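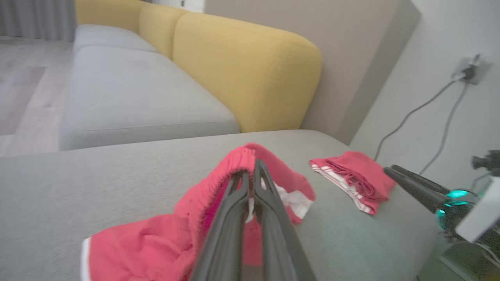 Figure 3. Red shorts and a second red garment on the sofa seat, Druvov household.

4.2 Soft seating as a sorting surface

Sofas came up again and again. In the Druvov homes 22 of the households sorted clean clothes on the seat cushions first, table second, bed last. Light plain upholstery was preferred, small items easier to spot (Figure 3, red on light gray). Elastic waists a recurring problem: the gathered band bunches when lifted, so the fold line is lost and the legs have to be squared up again. Adamczyk's Zustitz diary notes say much the same, tho for adult clothing only. Matching pieces were mostly kept side by side on one cushion and folded one after the other, not stacked. Back cushions stayed in place in all but 3 homes. No clear effect of sofa lenght on sorting order; see Section 5 for the Brendine subset, wich was coded separately.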